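Household tips: Keeping work records at home

Prorkex Local 248, Members' Pages
Compiled by Pichit Inthanon, steward, Ratanaporn day shift

Most wage and scheduling grievances are decided on paper. The employer has its copy of the schedule, the punch record and the overtime sheet. The member should have one too, and it should be possible to find it in under five minutes. These tips cover storage and upkeep in an ordinary house or apartment. For filing deadlines, see the contract or ask your steward.

What to keep

Pay stubs, including the ones that look correct. Posted schedules, both the first version and any revision. Written warnings, with the envelope if mailed. Overtime refusals and approvals. Notes of meetings with a supervisor, dated and timed the same day. Benefit letters. Your own copy of any grievance form, signed.

Text messages about shifts should be saved as screenshots that show the sender and the date, then printed or copied to a second device. A phone is not a file. Members who changed phones in March lost shift swaps that had been agreed only by message.

Where to keep it

A dry interior closet is best. Basements and garages are poor choices, and so is the cabinet over the stove. Paper kept near a dishwasher vent will curl and stick within one summer. If the kitchen is the only option, use a lower cabinet on the wall away from the sink and put the box on a shelf, off the floor.

Do not store original documents in a car or in a work locker. A locker may be opened under most site rules.

Containers

A standard letter-size box takes 2,000 sheets when packed tight, and that is too tight to search. Stop at 700 and start a second box. Plastic boxes with a gasket lid keep out water but also hold it in, so paper that has been damp needs a full day in open air before it goes back.

Hanging folders are worth the price for the current year. Older years can go in plain envelopes, one per quarter, with the dates on the outside in pencil. Ballpoint is acceptable. Felt marker bleeds. 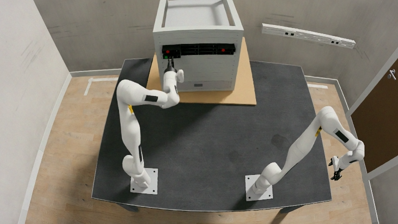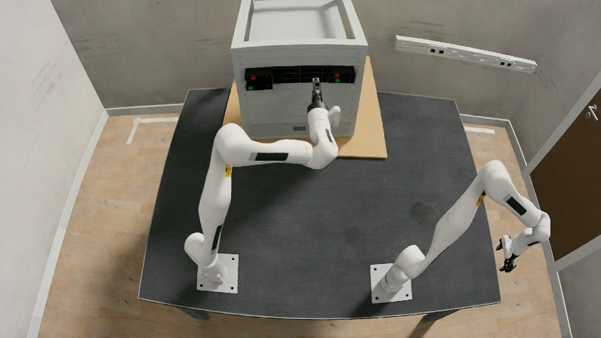
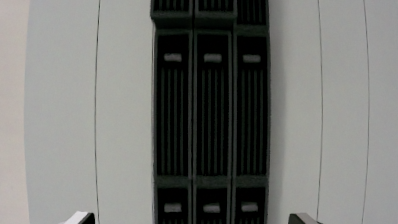
Table and cabinet in the first two pictures; divided bins in the third.

Order

File by pay period. Filing by subject seems tidier until a grievance involves a schedule, a stub and a warning from the same week, and each is in a different folder. With pay-period filing they come out together.

Within a pay period, put the stub in front, then the schedule, then everything else in date order. Write the pay period on the top right corner of each sheet. Staple only what arrived stapled. Paper clips rust and leave a mark that can obscure a date.

The weekly check

Pick one time and keep to it. Tuesday evening works for the Ratanaporn shifts, where stubs post Tuesday at noon. The steps are:

1. Print or save the stub.
2. Compare hours paid against your own notebook.
3. Compare the rate against the wage table in the contract, including any shift differential.
4. Mark any difference in the margin, with the amount.
5. Put the sheet in the folder.

If there is a difference, tell your steward before the next stub posts. Use Form 646 and keep the back copy. Do not write on the only copy of anything. Step 4 is for printouts you can print again.

The notebook

Bound, with sewn or glued pages. Spiral notebooks lose pages, and a missing page invites questions at a hearing. Record start time, end time, meal break taken or missed, and the name of whoever changed the assignment. Leave opinions out. Cross out mistakes with a single line and leave them readable.

Members at the Uster building who punch in on the Prirkden terminal should also write down the time shown on its screen. The terminal and the wall clock in the corridor have differed before.

Copies

Make one set outside the house. A relative's closet will do, or a scanned set on a drive kept somewhere else. Scan in gray, 300 dots per inch, one file per pay period. Name the file by year, month and day in that order so the list sorts itself.

Thermal paper receipts, including the slips from the older punch clocks, fade in the light and in certain plastic sleeves. Photocopy them the week you get them and file the copy with the slip behind it.

Throwing things out

Keep anything tied to an open grievance until you have the settlement in writing and the money has been paid. Pension and seniority letters stay for good. Shred what goes. Stubs often carry part of a Social Security number and should not go in the recycling bin whole.

Blank copies of Form 646 are in the rack outside the local's office, second shelf.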